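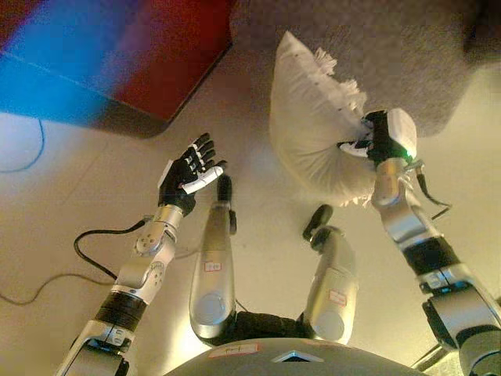 Hi everyone,

Replying to Tiruwork below, and sorry it took me a few days. We had the grandkids here and I only get to the computer once they're down for the night.

Yes, by all means go for buckwheat hulls! I switched over two summers ago and I'm never going back to polyester. My neck used to wake me up at 3 in the morning, and I'd lie there folding the pillow in half and punching it and flipping it over. The hulls stay where you push them. They do rustle, I won't lie. My husband complained for a week and then stopped noticing (or stopped mentioning it, same thing in this house).

On how full to make it: start lower than you think. The Daly pattern tells you to fill right to the seam and I ended up with something like a sandbag. I took out nearly a third and it was lovely. Put a zipper in one short end so you can keep fiddling. I keep the leftovers in a coffee can in the linen closet and add a handful when it starts to feel flat.

For the cover, I'd skip the quilting cotton. Get proper ticking, or the tightest weave you can find, or you'll have dust on your sheets. The remnant table at Lilbridge had some good striped stuff in June, and Saoirse might know if there's any left. Prewash it hot. I didn't the first time and the thing shrank up like a sausage casing.

Please don't wash the hulls themselves! Pour them out into a big roasting pan and leave them in the sun for an afternoon, then put them back. Only the cover goes in the machine.

Mairéad, I haven't forgotten your question about feather pillows. I know people swear by tennis balls in the dryer, but mine went in lumpy and came out lumpy. Has anybody on the list tried opening one up and moving the feathers into a new tick? I have my grandmother's pair and I'd hate to toss them, but oh boy, the smell when it rains.

Bernadette

Tiruwork Tilahun wrote:
> Hello all,
> I'm thinking of making a buckwheat pillow for my mother, who
> sleeps on her side and is never comfortable. Is it worth the
> trouble? The ones in the Brekberg catalog look nice but I'd
> sooner sew it myself. How full do you make it, and what fabric
> do you use? Also, can you wash the filling?
> Thanks,
> Tiruwork

P.S. Ciarán, I still have your bolster form. I'll bring it next time I'm over your way.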